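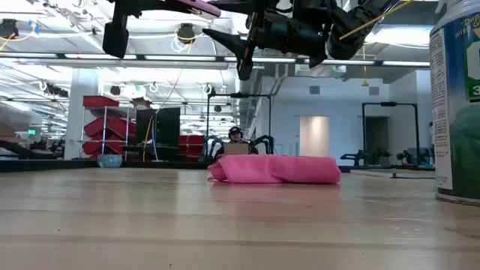

Fig. 1. Toalha cor-de-rosa dobrada sobre o tampo de madeira clara.

Relatório de projeto: Dobrar, limpar, arrumar. Organização de panos e toalhas numa bancada partilhada

1. Introdução

O tema saiu de uma queixa. Na sala usada pelo grupo há sempre panos, mas nunca onde fazem falta, e quando aparecem vêm amarrotados no fundo de uma caixa. A cadeira pedia um problema pequeno, do dia a dia, que desse para estudar num semestre. Escolhemos este. Pergunta de partida: a forma de dobrar a toalha muda o espaço que ocupa e a vontade de a voltar a arrumar?

Trabalho feito entre março e maio. Quatro alunos, uma bancada comprida de madeira, toalhas de microfibra e caixas de arrumação. Orçamento de 187 reais, gasto quase todo em toalhas (marca Flandia) e etiquetas.

2. Material

- 15 toalhas de microfibra Flandia, todas iguais
- caixas plásticas com frente aberta
- desinfetante em aerossol
- balança de cozinha, régua de metal, fita adesiva
- caderno de registo (o primeiro perdeu-se, ver ponto 6)

As toalhas foram lavadas uma vez antes do começo, sem amaciador. O amaciador tira absorção à microfibra, isto vem na etiqueta da Flandia e também no manual da Lozano que usámos como referência. Secagem ao ar.

3. Dobras testadas

Dobra A, em quartos. A mais conhecida. Faz um volume alto, fofo nas bordas, que abre quando se empilham mais de quatro.

Dobra B, em faixa. Dobra-se ao meio no comprimento, outra vez ao meio, e vira-se uma ponta para dentro. Fica baixa e comprida. Cabe de pé na caixa, como uma pasta de arquivo.

Dobra C, em rolo. Bonita mas rola da bancada. Abandonada na segunda semana.

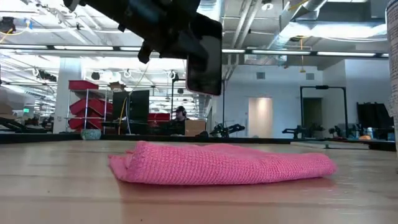
A dobra B deu mais trabalho a aprender. A ponta virada fica sempre mais grossa que a outra e é por ela que se deve pegar, senão desmancha. Depois de uns dias já ninguém do grupo precisava de olhar para as instruções. Na caixa, com a ponta grossa para fora, tira-se uma sem puxar as do lado, coisa que na dobra A não dava de jeito nenhum.

Medições de altura: apertar ou não apertar a toalha antes de medir muda tudo. Combinámos pousar a régua por cima sem carregar. As medidas da primeira semana, feitas sem esta regra, ficaram de fora.

4. Limpeza da bancada

Ordem que acabou por ficar: tirar os objetos soltos, pano seco, desinfetante, esperar, pano limpo, madeira seca antes de pousar toalhas. O tampo tem juntas entre as tábuas e a humidade fica lá. Convém passar no sentido do veio.

A espera depois do spray foi a parte mais saltada por toda a gente. Pusemos um aviso com o tempo indicado na lata. Ajudou um pouco.

5. Objetos soltos

Parte não prevista. Ao limpar a bancada percebemos que o problema maior eram as coisas pequenas: um fio, um copo com tampa, um pano amachucado, rolos de fita. Cada uma sozinha não incomoda, juntas ocupam o meio da mesa e a toalha acaba pousada em cima delas ou no chão.

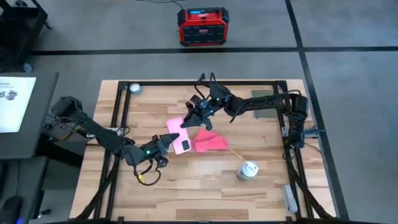

Para estes usámos o método do Projeto Gerkia, adaptado: tudo o que não é usado naquele dia vai para uma caixa única, e no fim da semana cada objeto ou ganha lugar fixo ou sai. Copos fora da bancada. Fios enrolados e presos com fita. Panos amarrotados voltam a ser dobrados ou vão para lavar, sem meio termo.

6. Problemas

O caderno perdido levou as notas de março, por isso não há comparaçao com o estado inicial, só memória. As etiquetas descolaram com o desinfetante. A caixa única encheu depressa e virou ela mesma um monte. Faltou também testar toalhas de outro tamanho.

7. Resultados e próximos passos

Ficou a dobra B para as caixas e a A para toalhas que ficam sobre a mesa à mão. A rotina de limpeza está afixada. O grupo de Ullimton pediu a folha de instruções, vai enviada com este relatório em anexo, junto com as tabelas de altura já corrigidas.

Falta trocar as etiqeutas por outras plastificadas e refazer as medições com as toalhas depois de mais lavagens.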